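Briggs Under-Shelf Bread Box, nine months in

Posted 14 Nov 2023 by Maya Farah

Rating: 4 out of 5

I bought the Briggs in February to replace a countertop bread box that took up most of the space next to my stove. My kitchen is small. The counter on that side is narrow, and once you put a toaster on it there is room for a cutting board and not much else. The Briggs hangs from the bottom of an upper cabinet on two rails, so the counter underneath stays free.

It comes flat. In the carton were the steel shell, the drop-down door, two rails, a bag with 12 screws and a paper template. The template is the best part of the package. You tape it to the underside of the cabinet, mark through the holes, and drill. My cabinets have a thin bottom panel, and the screws supplied were too long for it, so the points would have come through inside next to the plates. I used shorter ones from the hardware store. If your cabinets are older and heavier you may be fine with what is in the bag.

Installing it alone was awkward. The shell has to be held level while you slide it onto both rails, and I ended up waiting until my neighbor Silviu was home. With two people it went on at the first try.

How it keeps bread

A supermarket sandwich loaf in its own bag lasts the same as it did before. The difference shows with bakery bread. I buy a sourdough on Saturdays, and with the vent slider half open the crust stays firm until Tuesday and the cut side does not dry out much. Fully closed, the crust goes leathery by Sunday night. Fully open, you might as well leave the loaf on the board. The manual says nothing about the slider, so expect to try a few positions.

It holds one large loaf and a bag of rolls. A long baguette has to be cut in half. The old box held more, but I used to forget what was at the back of it and throw things out.

The door

The door drops down and forward on a soft hinge. When it is open it sticks out past the cabinet at forehead height for me, and my sister Lamisi, who is taller, has bumped into it twice. The hinge loosened over the summer and the door started to sag on the left. A quarter turn on the hinge screw fixed that, and I have had to do it once more after that.

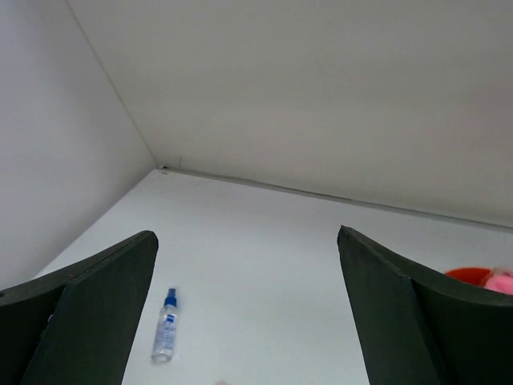
Cleaning is easy enough. The crumb tray pulls out from the front and goes in the sink. The shell itself wipes down with a damp cloth, though crumbs collect in the channel where the tray slides, and I use an old toothbrush for those. The white finish has one chip near the handle. I probably did that with a pan.

I also looked at the Jerkis, which is cheaper and has a roll-top door. The one in the store rattled and had no tray. For a deep counter with space to spare, I would buy an ordinary box and skip the drilling.

I took off one point for the screws and the hinge. I would still buy it again for this kitchen.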